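Section 4: Cleaning Up a Finished Picture in Tustudent

By now you should have a generated picture you like, apart from a smudge or an odd corner that keeps bothering you. The Touch Up panel is made for those little repairs, and there's no need to start over from your prompt!

1. Open the picture and choose Save a Copy. Please do this first, as Touch Up writes over the original.
2. Click Touch Up and set the brush to 19. You can go smaller later on, once you've got the feel of it.
3. Paint over the part you want redone, going a little past its edges so the new patch blends in.
4. Type a few plain words for what belongs there, set Strength to 4, and click Redraw.

Note: Tustudent makes 8 versions of the patch each time. Take a good long look at all of them before you pick.

Caution: Strength settings above 7 may change areas you didn't paint. 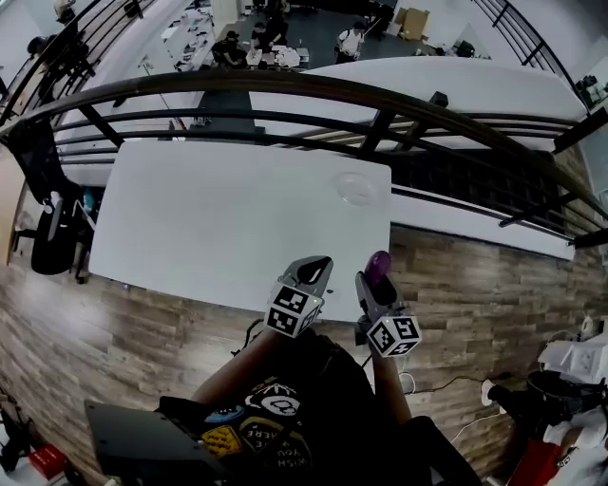

Orvokki Lindqvist wrote to us that she gets softer edges by running Redraw twice at a low Strength, and that leaving the text box blank works nicely for skies and plain walls.

5. Click Keep, then save.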